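Chapter 14
Standing Orders, Small Habits: How Work Gets Remembered 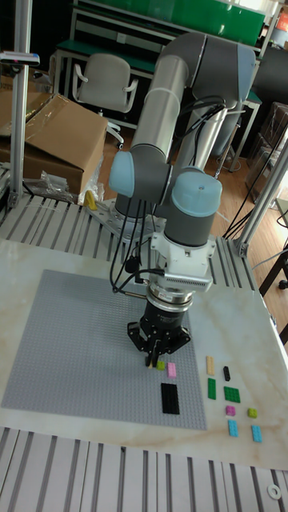
My grandmother kept the books for a feed and grain merchant called Van der Merwe for most of her working life, and when she retired she left her successor a biscuit tin. Inside it were index cards, a great many of them, held together with rubber bands that had mostly perished. One card said only "Premton pays late in March, don't ring." Another gave the proper way to coax the back door open in damp weather. The new bookkeeper had a ledger, a filing cabinet and a perfectly good procedures manual, and she told me years later that she'd have been lost inside a fortnight without that tin.

I've begun with the tin because this chapter deals with organizational memory, and it is a subject that students tend to meet with a polite sort of dread. The phrase does sound as though it belongs on a slide. But you already know a fair bit about it, whether from a summer job at a hardware store, a family kitchen at Thanksgiving, or a curling club where only one member understands how the ice schedule is made up. Every group of people that works together for any length of time comes to know things. Some of what it knows gets written down, some of it is built into forms and tools and the way the shelves are laid out, and a good deal of it lives in the heads of people who will one day take another job or move to the coast.

In Chapter 13 we looked at how information travels up and down a hierarchy, and we spent rather a long time (longer than I'd planned, I admit) on what gets dropped along the way. We assumed there that everyone involved was in the building at the same moment. Now we let time pass. What happens to a decision once the people who made it have gone? Why does a rule so often outlive the reason for it? And how does a newcomer learn the things that old hands have stopped noticing they know?

The case we'll carry through the chapter is a regional ferry and freight office at Dovport, studied over two winters by Araceli Cantero. At the time of her first visit the office employed 100 people and kept 396 written procedures in a row of blue binders behind the dispatch counter. By her second visit there were 468 procedures, and the staff had hardly changed. Cantero's question was a simple one, and I've always been fond of it: when somebody at Dovport didn't know what to do, where did they look first?

Mostly they looked at each other. The dispatchers she interviewed spoke well of the binders and could tell her where any given one was kept, but when a late trailer turned up with the wrong paperwork they leaned over the counter and asked Wian Mokoena. Mokoena had been a dispatcher for longer than anyone else on the floor, and he carried a sort of running history of the place - which shippers could be trusted to sort things out by phone, which forms had been redesigned and what the old box numbers had meant. Cantero's notes from one morning shift are reprinted in Section 14.3, and I'd encourage you to read them slowly, with a cup of tea if you have one handy.

It would be easy to come away from Dovport thinking that written records are a waste of paper. Please don't. The binders settled arguments, they satisfied the insurers, and they gave new hires something to hold on to at two in the morning with the supervisor at home asleep. When the office changed over to the Erkari booking system, the written procedures were also the only place where certain older agreements could be found at all. We'll come back to that changeover in Section 14.5, where it causes everyone a good deal of trouble.

Before you read on, take ten minutes and think of a place where you've worked, studied or volunteered. Jot down one thing you had to be told there, one thing you found in writing, and one thing you picked up simply by watching. Keep the page somewhere safe, as you'll want it for the exercise at the end of Section 14.2.

14.1 Three Places Where Knowledge Is Kept

We start with the most familiar of the three, the written record, and with a question about who it is written for.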